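Sigrún Stougaard has folded paper for a living since she was 19. She started at Georgiev, a small print shop, and now runs the finishing room at Helar, where 68 titles went out last year. Most were brochures for equipment dealers.

"People want a lot of pictures and a lot of words," she said. "My job is to make sure the thing opens flat and the fold doesn't run through somebody's truck."

She keeps a gridded sheet on the bench to check that spreads sit square. Her coworker Shahab Rostami prefers a steel ruler. They have argued over it for three years.
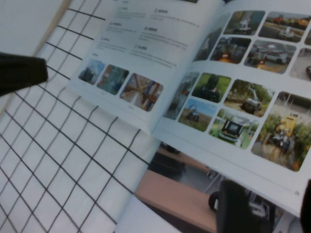 What goes wrong most often with a brochure?

The grain of the paper. If it runs across the fold, the spine cracks, and the customer sees white lines in the ink within a week or so.

Stougaard said she turned down 4 rush jobs in September for that reason. The stock had been cut the wrong way before it reached her.

"I can fold it," she said. "I'd just be folding it twice, once now and once when they send it back."

Contact Helar Print Finishing | Copyright Helar | Back to top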